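Small rooms, slow progress

Well, the bathroom is very nearly done, and I promised I'd report back once I had a working tap. I have a working tap! I also have a much better idea of what I'd do differently, and as quite a few of you wrote in to say you're about to start on your own, I'll go through the bits that cost me money or sleep.

The first quote, from Drorier, came in at £1391 for the basin, the taps and the fitting. I sat on it for a week and then rang Ateş, the little plumbing shop behind the market, who did the lot for £698. They couldn't come until a Wednesday in March, so for some 6 weeks I brushed my teeth in the kitchen. Would I wait again for half the price? Yes, but I'd buy a washing-up bowl with a nicer view.

The thing I dithered over most was the basin. I'd fallen for a stone one from Livetti, all veins and shadows, and then a friend made me stay at her place for a weekend and clean hers. Plain white ceramic it was, and I've not had a moment's regret. A cloth and a drop of washing-up liquid, and on you go.
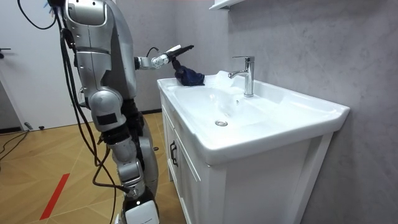 What I'd skip next time

The heated mirror. It was £245 from Skurent and it does clear the steam, but so does opening the window, and the window came with the house. I'd also skip the tiny corner shelf, which holds one bottle of shampoo and drops it on your foot.

What I'd spend more on is light. I left the old fitting up to save a bit and it makes everyone look as though they've had bad news. An electrician is coming to quote for two wall lights, and I'll let you know what the damage is.

Next month I'm back in the garden, where the beans have got away from me. If you've got a bathroom story — good or dreadful — do hit reply and send it over.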